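ok so. stamping night thread. buckle up it's long

I have to put a return line on the back of every program for the Gemthorpe spring fair and the printer left it off. all of them. so we're stamping by hand like it's 1950

Ludivine asked why not labels. labels cost money Ludivine. also they peel, we did labels in December for the raffle envelopes and I was finding them on my socks until spring

anyway a few people asked how I get a clean stamp so I'm going to put it all in one place and then just link this forever

first thing. the pad. if your pad came out of a drawer it is dead. press a finger on it. if your finger comes up barely colored, re-ink it or toss it

re-inking: bottle, not the spray stuff. little drops in rows, close the lid, walk away overnight. I know you want to use it now. I ALWAYS want to use it now. you get a swamp in the middle and dry corners and the first 16 pages look like a crime

ask me how I know about the 16 pages

(Kwan-ho still has one of them on his fridge)

store the pad upside down. lid on, flipped over. ink goes to the top where you need it. my aunt did this at the post office counter for her whole working life and I thought it was a superstition

second thing, the surface. hard table. HARD. people put a towel under because they think it's kinder to the stamp or something. with a rubber stamp on a wood handle you want a tiny bit of give, like a couple sheets of paper, and that is all the give you want

I stack maybe a dozen sheets and stamp the top one, peel off, stamp the next. the stack is your cushion. when you get down to the last few you'll feel it get harsher and the edges of the block start printing. slide some scrap under

if the stack is crooked your lines will be crooked. you'll line up to the sheet under it without noticing. tap it square every so often. I say this as someone who does not tap it square

third thing - pressure. straight down, count of one, straight up. no rocking. everyone rocks. rocking is where you get that ghost letter next to the real letter

if it's faint on one side you're leaning. stand up. seriously just stand up, it fixes it more than half the time

Bảo stamps sitting on a bar stool with one elbow on the table and his are perfect and I don't want to discuss it

ok fourth. test sheet. keep one going the whole time. not a fresh sheet every time, the SAME sheet, fill it up. you want to see today's bad ones next to today's good ones

mine always ends up in columns that wander off like a drunk ant. doesn't matter. it's scrap

I do a couple hits on scrap after every re-ink and a couple more when I come back from a break. the first hit after a break is always the ugly one, pad skins over a little if you leave the cover off

so put the cover back on when you go get a snack. I am saying this to me

someone replied asking about ink color. I like the blue-violet because you can tell it's a real stamp and not printed. black looks like the printer did it, which, fine, but I want credit for my evening lol

red ink is a nightmare. red gets on a door handle and then it's on everything you own

also dye ink on glossy paper will smear, full stop. if the paper is coated get a pigment or a solvent pad and let it sit spread out. don't stack it. Su-chen stacked it. we lost the whole Clillau order of gift tags, every back had the front of the next one on it, backwards

she was so nice about it too which made it worse for some reason

ok pause I have to feed the cat and move the good chair

back

fifth thing is hand position and this is the one I'd tattoo on people if I could. the hand that isn't stamping has a job. it holds stuff DOWN, flat, fingers spread. otherwise the sheet lifts when the stamp comes up and you get a little kiss mark below the word

spread fingers, light pressure, and keep it clear of where the ink is. I get ink on the side of my palm every single time and then walk it across the bottom margin. check your palm

same goes for the pad. light ones skate around on a slick table. hold it or put a rubber band around the bottom so it grips
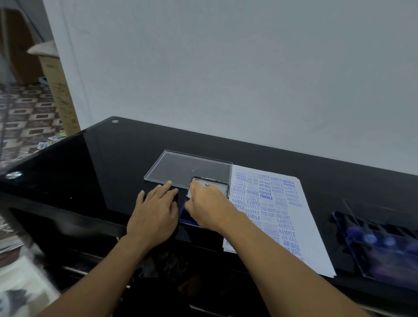
and don't slam the stamp into the pad. tap tap tap. light. three or four little taps, turn it a bit between. if ink is filling in the middle of your A's and O's that's over-inking, not a bad stamp

if it's already filled in, stamp it off on scrap until it goes pale, then start again. old toothbrush for the really packed ones. a DRY toothbrush

cleaning at the end: damp paper towel, press, press, press, till nothing comes off. no soaking, the glue between rubber and wood lets go and then you have a little rubber mat with words on it. I have one of those. it used to be my Sirach book club stamp, rip

baby wipes work ok. alcohol wipes dry the rubber out over time, I don't love them

glass table people you have it easy, ink wipes right off a glass top. if you have a wood table put something down. newspaper is not something, newspaper soaks thru. ask the table I had before this one

capitals vs lowercase. somebody always asks. caps are more forgiving. lowercase in a small size fills in fast and the dots on the i's disappear. if you're ordering a custom stamp for a thing you'll use a lot, get caps and go one size bigger than you think

and leave space between the lines. the Fang bakery people sent me theirs to fix and there was nothing to fix, the lines were just jammed together so it printed like a little brick. they reordered with more space and it's lovely now

how long does it take, per Ludivine again. depends. I did 19 a minute once when I was angry. normal is way slower. total for this job is 1,139 programs and no I will not be doing them all tonight I have a spine

oh and drying. for plain uncoated paper it's pretty quick but I still fan them out on a shelf in steps like stairs, each one covering the blank bit of the one before. takes up less room than laying them flat all over the floor. which I also do

cat + floor + damp ink = do the shelf

things I keep in the box in case you want to copy me: pad, ink bottle, scrap, paper towels, the toothbrush, a rubber band, a ruler I never use, a cookie. the cookie is not optional

if you're doing dates with one of those rolling band daters, check the year before you start. I stamped a full pile of forms once with the wrong year, all beautiful, crisp as anything, garbage

the bands get stiff too. roll them all the way around once before you set it or you get half of one number and half of the next

Q from Kwan-ho just now: can you fix a faint one by stamping over it. you can try. you'll get double vision letters. I've hit the spot exactly maybe twice in my life. on a program back I just leave it faint, people can read it

if it HAS to be dark, there's a trick where you build a corner out of two rulers taped down, butt the block up against it, then you can go back to the same spot. works great on cards. way too slow for a big pile

Su-chen uses a thick folder edge for that, same idea

ok my wrist is making a noise so that's it for me. the ones left over are getting done after dinner tomorrow, come by if you're near and you like repetitive tasks and bad radio

bring your own scrap paper I'm nearly out

edit: yes there's cookies. plural. I counted the box wrong earlier

edit again bc people are asking, the fair's in the hall with the green doors same as last year, side entrance, the front one sticks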